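Jury diary, July

Up before six because I didn't trust the bus. Arrived at Dretley Crown Court at ten past eight and found the doors locked until half past. Three others were already on the steps, all holding the same letter. We didn't say much.

Once inside there was the bag check, then a long wait in the assembly room. The tea machine takes coins only. They called 18 names and mine was the ninth. In court the clerk drew cards and I was sworn in towards the end. I read the words off the card and lost my place once.

The case is a burglary at a warehouse belonging to Danavari. The charge says stock was taken and sold on. We were told it should last 8 working days. I can't put down more than was said in open court, and I won't be putting up any of this until the trial is over.
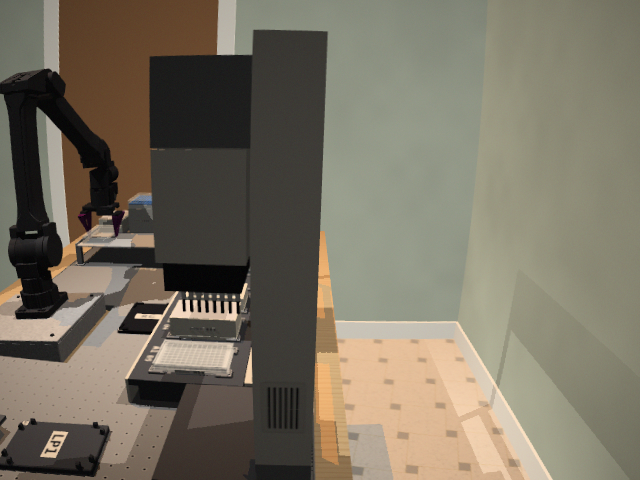 Afternoon

Prosecution opened after lunch. The barrister is Bernadette Foley, who speaks slowly and repeats each date, so I managed to get it all down. She went through the delivery notes one by one. There are almost 400 pages in the jury bundle and we share one between two. The man next to me turns over before I've finished, so I've started holding the corner down.

The first witness was the night manager. He had locked up at nine and set the alarm, and came back in the morning to find the side shutter up. The defence asked him who else had the code. He gave four names, then added a fifth. The judge wrote something down at that point and so did I.

We were sent out twice for legal argument. The jury room has one window and it doesn't open.
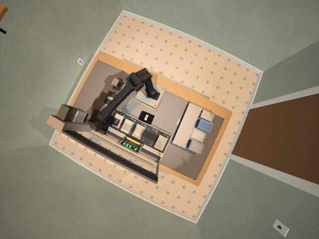 Room seen from above, with the tiled floor.

Second witness was Milagros Casado, who drove for a courier firm called Pacheco. She was asked about a van and whether she had signed for it. She said the signature looked like hers but she didn't remember that evening. It took most of an hour to get that far. The interpreter was asked to stay in case, but she wasn't needed.

The judge stopped at twenty past four. He told us again not to look anything up and not to talk about it at home. 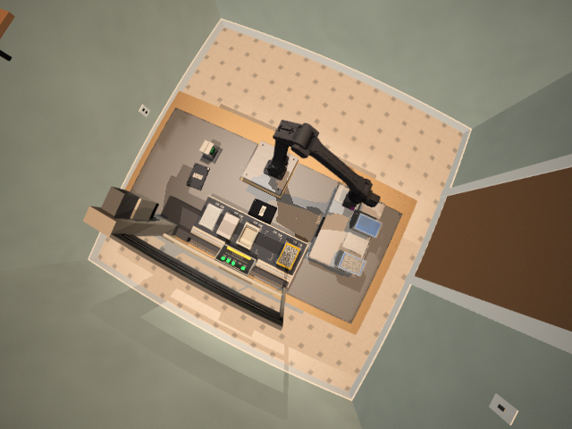 Walked to the station in place of waiting for the bus. Bought a sandwich and a loaf at Niris, and ate the sandwich on the platform. Rang my sister and told her I was on a jury and couldn't say what for, and she talked about her kitchen instead.

Expenses form still to fill in. They want the bus ticket and I think it's in my other coat. Work have been all right about the time off, though I'll need to ask for the certificate for loss of earnings before the end of the week.

Back for half past nine tomorrow. Must take change for the tea machine and a cardigan, as the courtroom is cold on our side.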